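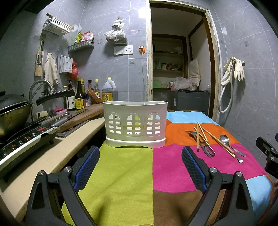 Washing a patchwork tablecloth without the colors running

tredeck_lane
July
I have a cotton patchwork cloth in big solid blocks, lime green next to magenta and brown, some orange and light blue. Mine came from a street market and has no care tag. It has gravy on it now and I'm scared of the magenta. Cold wash by itself, or hand wash only?

marmotte
Test the magenta first. Wet a white rag, press it on an inside seam for a minute and look at the rag. If it comes up pink, do it by hand in cold water and don't let it soak.

Faltar90
I put mine in at 90 once, by mistake, on a Haugen machine. The brown went into everything. Cold only, short cycle, color catcher sheet in the drum.

oldpantry
Color catchers are a waste of money in my opinion. They pick up what's floating in the water but they do nothing where two wet blocks are lying against each other. That happens when you leave the cloth bunched up after the spin. Get it out right away and hang it flat.

Faltar90
Mine came out dark purple last time, so it caught something.

oldpantry
Sure, and some of it still landed on your cloth.

marmotte
For the gravy, dish soap and cold water from the back side, 30 minutes before the wash. Keep it on the stain. Don't scrub across a seam.

kettle_2451
Does vinegar set the dye? My mother always put a cup in.

oldpantry
No. Not on cotton that's already dyed. It won't hurt anything but it won't fix the color either.

kettle_2451
She had a green one for years and it never ran.

oldpantry
Then it was a good dye.

tredeck_lane
Did the rag test. Green and brown are clean, magenta left a faint pink mark. Going with the sink and cold water. Is it OK to iron afterward?

marmotte
Yes, from the back, once it's fully dry. Medium heat.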